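From: T. Okafor
To: robotics-club list
Subject: Re: [club] Where we are with the cooking project

Agata Monti wrote:

> Hi all,
>
> Quick update for people who missed the last two meetings. The
> cooking group has finished its first real block of recording. We
> have 651 demonstrations we're happy with out of 1040 total, all done
> by hand with the grippers, no arm needed. The rest were thrown out
> for lost tracking, dropped items, or the person changing their mind
> halfway through.
>
> The task is rice with meat, start to finish: items from the table
> into the cooker, spices in, lid down. I'd like us to enter it in the
> open category at Skilidmont in April. The write-up for Cocco is half
> done and they have said they'd look at a request for arm time if we
> can show a plan.
>
> I think we should move everyone from the line-follower and the
> sorting bin over to this. It's by far the most interesting thing
> we've got and the data is going well. If there are objections please
> send them to the list and not to me in the hallway :)
>
> Agata

Objections, then, to the list and not in the hallway.

First, credit where it's due. I went through a good part of the recordings last night and the handling is better than I expected. People have learned to slow down near the cooker and keep the markers in view. The early ones from the start of the term were a mess by comparison. Whoever wrote the checklist taped up by the door did us all a favor.

But I don't agree that the data is going well, and I don't agree with moving everyone over. Let me try to be specific.

The 651 number tells me how many recordings passed our own filter. It says nothing about whether a policy trained on them will pick up a piece of meat. We have trained exactly one thing so far, on the plate-to-board subtask, and we tried it on the borrowed arm at Sondimetti for one afternoon. It got the job done in 4 out of 22 tries. I was there. Two of those four I would call generous. That result is missing from the update, and I think anyone being asked to drop their own project should have it in front of them.

I know the answer is "that was before we had most of the data." Maybe so. I'd like to see it. We could train the same subtask again on what we have now and run it again, and then we'd know if the extra recordings bought us anything. Until somebody does that, "more data" is a hope.

Second, variety. Nearly every recording I opened has the same table in front of the same black cloth, with the rice cooker left of center and the plate off to the right. The spice dish moves a little. Is that on purpose? If the Skilidmont table is a different height, or the light is bad, or they hand us a different cooker, I have no reason to think any of this carries over. The whole selling point of hand-held grippers, as it was explained to us in September, was that you could take them anywhere and record in ten different kitchens. We have taken them to one table.
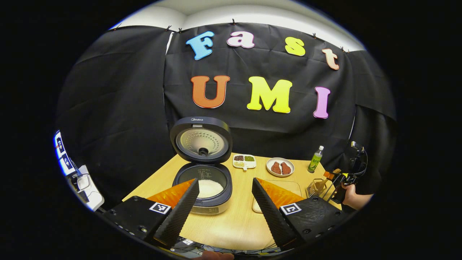 Task scope

Third, look at how much we've put on that table. There's the open cooker with rice in the pot, the divided dish, two pieces of meat on a plate, a bottle of something green, a cutting board, a wire basket, and another bottle next to the basket. Each of those is its own problem. Raw meat is soft and slides. Bottles tip. The spices are small and I haven't heard anyone explain how a pair of wedge-shaped fingers is meant to deal with them, apart from tipping the whole dish, and then you've tipped three spices in.

I understand why it's appealing. A full dish makes a good video and "robot cooks dinner" is a much better poster than "robot closes lid." But a chain of steps is only as good as all of them multiplied together. Say we get each step up to working four times out of five, which would be a huge jump from where we are. With six steps in a row that's a finished run roughly one time in four. Judges at the open category watch live. I was in the room last year when the team before us stood next to a motionless arm for their whole slot and it was painful for everybody.

So my counterproposal is to cut it down. Pick two steps. I'd say moving the meat from the plate and closing the lid. One is hard and one is fairly easy, and you can tell from across a room if they worked. If both are solid a month before the event, add a third.

Fourth, the second operator. Some of the recordings have another person at the side of the table with a second gripper. Are those meant to be two-handed demonstrations, or one-handed demonstrations with someone else standing by? I couldn't work it out from the log. If we're training a single arm and Cocco is only going to give us time on a single arm, then what is the second gripper teaching it? And if the plan is two arms, then the request to Cocco should say so, and I would bet money that they turn it down. Either way it needs a column in the spreadsheet. At the moment I can't separate the two kinds without opening each file and looking, and I gave up after an hour.

Fifth, and this one is housekeeping. The cables under that table need sorting out. I've raised it before. We have people leaning in with both hands busy and their eyes on the cooker. Someone please get a bag of ties and spend twenty minutes under there. I'll do it myself if I can get the key. And can we agree on how long raw meat stays out during a session? I don't see it written down anywhere. There's a fridge down the hall and a supply of rubber steaks at the dollar store, though I accept that rubber steaks won't behave the same.

On pulling people off the other projects: no. The line-follower is small and not very exciting, but it runs, and it's where all the first-years learn to solder and read a schematic. If we put fourteen-odd people around one rice cooker, most of them will be watching. Holding a gripper and repeating a motion is useful work for the project. It isn't much of an education after the first afternoon. I asked a couple of the newer members what they'd learned from their recording sessions and the best answer I got was "patience." They joined to build things.

The sorting bin I care about less, and if its own people want to switch, fine. Ask them.

Some smaller things while I'm at it:

The log for the rejected recordings just says "bad" in most rows. Please write what went wrong, even one word. That's 389 recordings and they're probably the most useful thing we have for finding out what to fix. If half of them are lost tracking then we have a lighting or a marker problem and we could solve it in a day. If they're mostly drops, it's the finger pads.

Speaking of which, has anyone checked the orange pads for wear? We've used the same pairs the whole term as far as I know.

The big foam letters spelling out "Fast UMI" on the cloth are cheerful and I have nothing against them, but they're sitting in the background of session after session. A model will happily learn to find the plate by where it is relative to a pink letter. Take them down for half the sessions. Move them around. That's the cheapest bit of variety we'll ever get.

The calibration file in the shared folder has been overwritten at least once. I have a copy of the older one if anybody needs it.

And the name. The draft for Cocco calls the project Umivach in the title and something else on page two. Choose one before it goes out, please. I don't care which.

I realize I'm coming across as the person who hates the cooking project. I've put in a lot of hours on it, more than on anything else this year, and I would like it to be good. Agata has done most of the organizing alone and it shows in how tidy the recordings are. My worry is that we spend the spring collecting more of the same because collecting feels like progress — every session ends with a bigger number — and then find out in front of judges that the number didn't mean much.

What I'd ask for before we vote on anything:

1. Retrain the plate-to-board subtask on the current set and repeat the 22 tries, same arm if Sondimetti will have us back, and post the result here whatever it is.

2. Record one session somewhere else. My apartment kitchen is available and ugly and has terrible light, so it should be perfect. I have a cooker too, a different make.

3. Fill in the reasons for the rejected ones. I'll take the first hundred rows.

If number 1 comes back at fifteen or better I'll stop complaining about the data and help write the Cocco request. I'd still want the shorter task. If it comes back at five, I think we skip the open category this year and enter the lid on its own in the beginner one, and there's no shame in that.

Can we put this on the list for the next meeting, near the top? Last time it came up at ten to nine and half the room had already gone for the bus.

T.

P.S. Whoever has my good side cutters, yellow handles, I need them back before I can do anything about the cables.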